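Plistgate Reading Rooms: progress report to the Zhuravel Fund, spring to June

Dear Rozália Kopecký,

Thank you again for your patience while we found our feet. It has been a busy and mostly happy few months, and I am glad to say that the Trostska room opened on time and has been full most afternoons since. We now run 11 weekly reading groups, up from nine when I last wrote, and 33 adults are signed up for the evening course (a good many of them grandparents, which delights me). 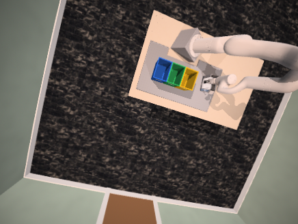

Staff and tutors

Nafula Muli joined us in April and has taken over the beginners' group, where she has already rewritten the first four lessons. Fedir Mykhailiuk has gone down to two evenings but still handles all the book orders — bless him.

The Prorport room

We signed the lease in May, a little later than planned, and the rent came in slightly under our budget. Cyrill Wyss has been drawing up the furniture list and we are still arguing kindly over shelves.
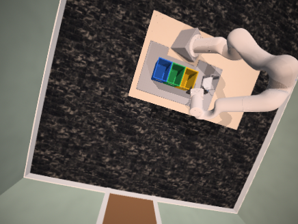 Choosing colors took us longer than it should have. The learners at Trostska asked for something restful, and several of them liked sage-green walls with a pale trim running along the base, so that is the pairing we have priced for Prorport. The dark speckled floor has its fans too, though I would like something lighter under the children's corner. Paint and flooring together should stay within the amount you approved.

Still to do before the next payment: the fire inspection, the new sign, and a second tutor for the evening course.

With warm thanks,
Zlata Didenko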